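Home / Floor care / Sealers

Skekton Penetrating Sealer for Unglazed Tile, 4 L

Item no. 300
In stock at Wavcombe Flooring Supply
Pickup or delivery

Overview

Skekton is a water-based penetrating sealer for quarry tile, terracotta and cement grout. It soaks into the body of the tile and slows down oil and water before they stain. It does not leave a film, so there is nothing to peel or strip later. The finish is matte and the colour of most tiles stays as it was. Some soft terracotta will go a shade darker, so test a spare tile or a corner behind a door first.

It can be used in kitchens, laundries, mudrooms, covered porches and shop floors. Do not use it on glazed tile, porcelain, polished stone or vinyl. It will sit on the surface and dry to a haze.

Size and coverage

The jug holds 4 L and covers 85 square metres of dense quarry tile in one coat. Terracotta drinks a lot more and will need a second coat, sometimes a third. If you are between sizes, buy the extra jug. Unopened jugs can be returned with the receipt.

Before you start

The floor has to be clean and fully dry. Sweep, then wash with Bite tile cleaner or another neutral cleaner, and rinse with plain water. Old wax must come off completely or the sealer will not go in. To check for wax, put a few drops of water on the tile. If they bead up, the floor still has something on it.

New grout needs to cure before sealing. Follow the grout maker's instructions for this.

Applying

Shake the jug. Pour a small amount into a tray and put it on with a lambswool pad or a short-nap roller, working from the far wall to the door. Keep the edge wet. Wipe up anything still sitting on the surface after 19 minutes with a dry cotton cloth, and change the cloth when it gets heavy. Any sealer left to dry on top will look cloudy. A cloudy patch can usually be lifted by wetting it with more sealer and wiping straight away.

Light foot traffic is fine the next morning. Wait three days before putting mats and furniture back or mopping.

Keep the windows open. Wear gloves. Do not apply below 10 degrees.

Looking after a sealed floor

Mop with warm water and a neutral cleaner. Vinegar and lemon cleaners are hard on grout and shorten the life of the sealer. Re-coat when water starts to darken the tile, which by the sink or the back door will be sooner than elsewhere. You can re-coat one area without doing the whole room.

Storage

Keep from freezing. Sealer that has been frozen separates and cannot be mixed back. Close the cap tightly and store upright, out of reach of children.

Often bought with this

Bite neutral tile cleaner, 1 L
Grustodico grout brush, stiff
Lambswool pad and block
Cotton wiping cloths, bag

Customer notes

"Did our back entry with it in the fall. Went on easily, the wiping is the slow part. Get more cloths than you think." Yolandi Msimang

"Darkened my terracotta more than I expected. I like it but do the test tile." Lukian Tymoshchuk

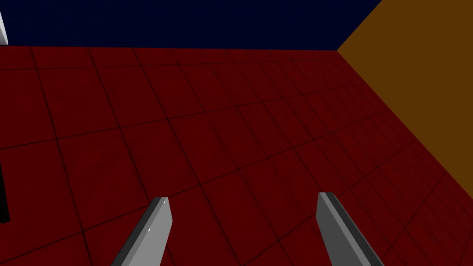 Page by Kamala Lobo, Wavcombe Flooring Supply
Updated December 5, 2023

The smaller jug has been discontinued. Safety data sheets are kept at the front counter, or ask for one with your order. For floors with old wax or paint on them, speak to Salamatu Ankrah in the tile department before buying.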